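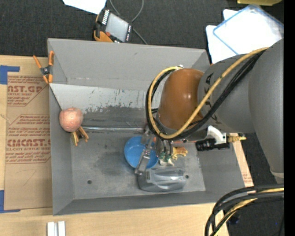
## Re: [manip-sw] Grasp planner returns fingertip poses below the bin floor

On the Jeketti list a subscriber wrote in March:

> We moved from Prerent 3 to the current branch and the planner now proposes
> rim grasps on bowls with the fingertip 10 mm under the floor plane. The
> collision checker passes them. Flat objects are fine. Is the floor plane
> still fitted at startup, or does it come from the bin model?

It comes from the bin model. The startup fit was dropped because it used the first depth image only, and a full bin gave it too few floor points. If your model file has no `floor` entry, the planner takes the lowest vertex of the mesh, and on a bin with sloping sides that vertex can belong to the outer shell.

Our cell uses a grey metal bin, with a blue bowl on the floor next to a few small toy-like items. The bowl is the useful case. A rim grasp puts one finger outside the wall, near the floor, so any offset error shows up there first.

What I would check, in order:

1. Set `floor.source: fit` and `floor.min_points: 300`. The fit then waits for enough points and logs the residual.
2. Compare the fitted plane with the mesh in the Stondura viewer. Scuffed metal returns patchy depth, so raise the exposure before you blame the fit.
3. Check the finger geometry. The Manalastas exporter writes the tip frame at the last joint — you have to add the pad length yourself.
4. Turn on `log_rejected`. With the correct plane, we see 50 candidates per bowl and most low ones go out with `FLOOR_CLEARANCE`.

If the residual is above 3 mm, redo the hand-eye calibration first. The remaining steps will only hide the error.

The checker passing those poses is a separate bug. It skips the floor when the grasp is tagged `rim`. I have a patch and will post it once the regression set has run. Until then, tag them `generic` and accept the slower search.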